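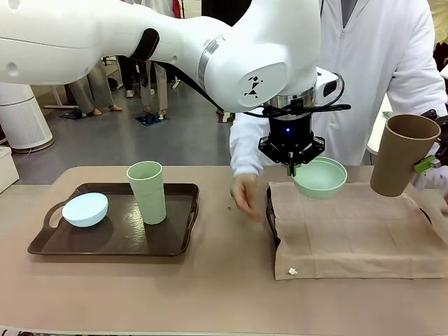 The Tray Will Not Save You

By Nomvula Kruger
2 April 2018
93 shares | 19 comments

Every spring the home pages rediscover the tray. Put your things on a tray, they say, and a mess becomes an arrangement. I have read this advice so often that I went out and bought two, both dark, both with raised edges and handles, and I have been living with them long enough to have some doubts.

The first doubt is about what a tray is for. My grandmother owned one. It carried tea to people who were sick in bed, and then it went back behind the bread bin. It did not sit on the table all day with a bowl and a cup on it, waiting to be admired. When a tray never goes anywhere, it's a small table on top of a bigger table, and now I have two surfaces to wipe.

Tshepo Pillay, who shares my kitchen and most of its crumbs, disagrees with me. He says a tray tells you where to stop. You put the bowl down inside the edge and the rest of the table stays clear. I grant him that for the first day. By the second day the mail is on the tray, along with a pen and one of those paper cups that neither of us will admit to bringing home. And a tray full of junk is harder to deal with than loose junk, since we both start treating it as one object with a right to be there.

Then there is the cloth. A beige cloth over a tray looks calm, I'll give it that. I bought mine at Gutville for 19 dollars, which is a lot to pay for a rectangle. What it does in our house is hide the second tray, which means I have stopped using the second tray. Crumbs get under the cloth anyway. They get everywhere.

I am softer on the bowls and cups. We switched to colored plastic from Kidness two years ago, pale green and light blue, after I broke the last of the good china in the sink. Light things tip over if you look at them wrong, and a bowl lying on its side holds nothing. But they don't shatter, they stack, and a matching cup and bowl are easy to find in a hurry. I had expected to hate them and I don't.

What I can't accept is the promise behind all this stuff. The Nillow catalog has 78 pages this season, and I could not find one that shows somebody clearing a table. The table is always already cleared. Clearing it is the whole job — carrying the cup to the sink, shaking out the cloth, throwing away the scrap of paper you have been moving from one side to the other since breakfast. It takes a few minutes and no equipment.

Tshepo wants to try it his way through May, with both trays out and the cloth in a drawer. Fine. I have agreed, on the condition that whatever is still on them at bedtime gets put away by him.

19 comments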